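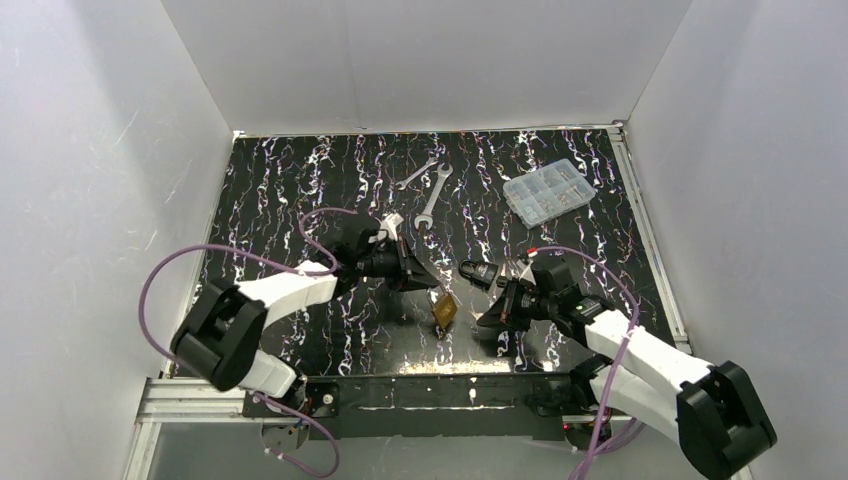 Step 1: Set the bench rules before you switch on

I love a two-arm bench. Give a pair of arms something small and fiddly between them, like a little brass-coloured plate, and you see at once why good habits matter so much! The fingertips work very close together, so agree the rules first and write them on a card by the stop button.

We use cookies to remember your settings. Accept | Manage

Step 2: Keep tools to the back

Spanners and the parts box go behind the grippers, towards the rear of the surface. Keep the box lid shut. One knocked tray of screws cost us a whole afternoon at Daly, and I still find washers from it.

Step 3: Trace the cables

Follow each cable by hand from gripper to base with the power off. Leave enough slack for the full reach of the arm, then clip the spare. A loop is fine if it can't catch on an elbow (try the far corners too, they are the ones people forget).

Step 4: Slow first, always

Our house rule is 185 mm per second for any new job, and 400 only after 3 clean runs. The Irnolitz sheet lets you start faster. I wouldn't, and the slow runs are great fun to watch anyway.

Step 5: One person holds the stop

Whoever holds it does nothing else. Hands stay outside the side walls until both arms are parked and you have said "parked" out loud.

Step 6: Log it

Write down the job name, the speed and any bumps. Udo keeps its log in a plain text file, Grarketti uses a paper book, and both work a treat. Do it before you go for tea.

1,335 shares | 3 comments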